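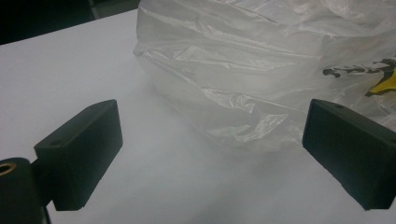 What should a student robotics club be marked on at the end of the year?

The quality of its failure records, first, and the performance of its machine second. Most clubs are marked the other way round, and I think the scheme should change.

I have judged the Rokura student challenge for several seasons. The format is stable. Each club enters one manipulation task, demonstrates it before a panel, and submits a report. The demonstration carries two thirds of the marks. The report carries the rest, and in practice the judges read it after they have watched the arm move, by which time most of them have made up their minds.

The effect on how clubs choose their tasks is easy to predict. They choose cubes. A cube has flat parallel faces, a known width and a fixed weight. It doesn't change shape when touched. A parallel gripper with flat fingers was more or less designed for it, and a club with a modest budget can reach a high success rate by January and spend the remaining months on the poster.

Film, cloth and cable are the opposite case. A thin plastic bag has no fixed outline. It reflects light in streaks that move when the bag moves, it lets part of whatever lies behind it show through, and a print on its surface folds up with it, so the same logo never looks the same twice. The place to grip is a crease, and the creases are different after every attempt. A student who works on this for a term will learn more about sensing and contact than one who stacks cubes for a year. Under the present scheme the first student will also score lower.

The club at Rotgate is the example I know best. It collects its demonstrations by hand, with a person holding the gripper and doing the task, and trains from those recordings. Its bag-handling entry was built on 219 demonstrations. The plan had been 300, and the shortfall was set out in the report with the cause of each rejected recording. The machine then completed 6 attempts before the panel and missed the rest. The entry was placed near the bottom. The winning entry sorted blocks by size.

I went back to the Rotgate report afterwards. Its failure table has columns for approach angle, finger opening at contact, whether the film slipped or bunched, and what the student changed next. Several of the changes made things worse and are entered as such. I would hire the person who kept that table. The report on the sorted blocks ran to four pages and contained no failures at all, so either there were none or they were not written down. Neither possibility says much about what the students learned.

My proposal is to reverse the weighting. Two thirds for the record, one third for the demonstration, with a difficulty factor applied to the second part and fixed before the event. The factor should depend on the object. Rigid and regular objects get the lowest value, rigid and irregular the next, and anything that deforms gets the highest. The clubs would know the numbers on the day they pick a task.
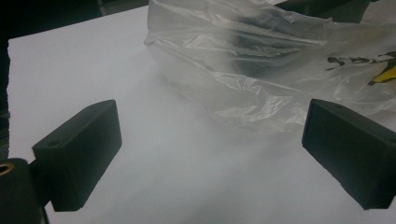
Ingegerd Hägglund read a draft of this and replied that I had the sums right and the students wrong. In her view a fourteen-year-old joins a club to see something move, and a mark for bookkeeping will empty the room by the second meeting. She would keep the demonstration at half and let the difficulty factor do the work.

I accept part of this. Half and half would still be an improvement, and the factor matters more than the split. I don't accept that records are bookkeeping. The Backlund club files an entry after every session, five lines at most, and its attendance has not suffered.

There is a fairer objection, which is that reports can be padded. A table of 200 invented failures would be simple to produce. The remedy is to ask for the raw recordings and have a judge open a handful at random. Sondia, the other competition in our region, already does this with its senior entries and allows a quarter of an hour per club.

The rules for next season close for comment on 29th July. I have sent in the weighting, the factor and the spot check as separate items, so that they can be voted on separately.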